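Workshop Tips: Teaching a Small Arm to Turn a Knob
Posted by Lionel Haslam

Every few months somebody writes in to ask whether a little desktop robot arm can be shown a job by hand and then left to get on with it. The sellers say yes, ten minutes, no experience needed. My answer is a grudging yes, with conditions, and it takes a good deal longer than ten minutes.

I practice on knobs. They look easy, which is why people pick them, and they find every weak spot in your teaching. Do it in a simulator first if you have one. I used to think that was a cop-out, and then I priced a replacement gripper.

Start with the approach. Most beginners drive the arm in from the side, bump the knob next door and spend the afternoon wondering why the replay does the same thing. Come in from above, fingers open only as wide as you need, and line up before you go down. On a crowded panel you will be threading two fingers between neighbors that leave you next to no room.

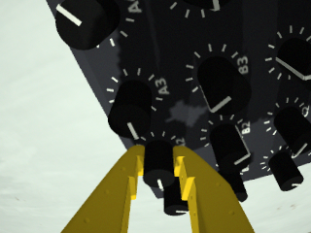
Close slowly. If you are working by remote control, with a leader arm or a game pad, you can't feel the contact, whatever the box says about "natural" handling. Watch the fingertips from two angles and stop closing when both sides are touching. Squeezing harder doesn't help. A knob gripped off center wants to walk out of the fingers as soon as you twist.

Now the turn. Before you record anything, check how much wrist travel you have left in the direction you want to go. I have thrown away whole sessions by starting with the wrist near its limit. Begin with the wrist backed off the other way, turn, let go, lift, and return. Record the letting go as well. An arm that was never shown how to release will hang on to the knob like a toddler with a cookie.

Hayley Pilkington wrote to say she got by on 20 demonstrations. Good for her. I needed 98 before I trusted mine, and I had changed nothing but the starting angle. My guess is that her knob was always in the same spot, in which case she has taught it one motion and could have typed it in. Move the panel between takes, turn it a little, and see how clever the thing is then.

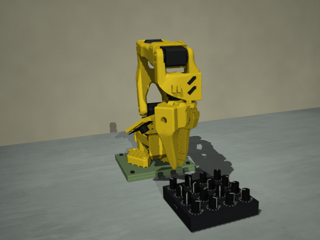

A few more habits worth having:

Return to the same rest pose before each take. Gripper pointing down, clear of the panel, high enough that you aren't brushing anything on the way over.

Throw out bad takes right away. If you hesitated, wobbled or went back for a second try, delete it. You won't remember which one it was later.

Take a break after 30. Your hands get lazy and the arm will learn lazy.

Write down which knob you were turning. Labels are hard to read sideways, and B2 and B3 look much alike at the end of a long evening.

As for leading the arm by hand, I like it for big, loose motions and don't care for it near a panel. Your own grip on the arm pushes it around, and your knuckles block the camera. Halina Borkowska disagrees and has told me so twice. She may have steadier hands.

Next month, drawer handles.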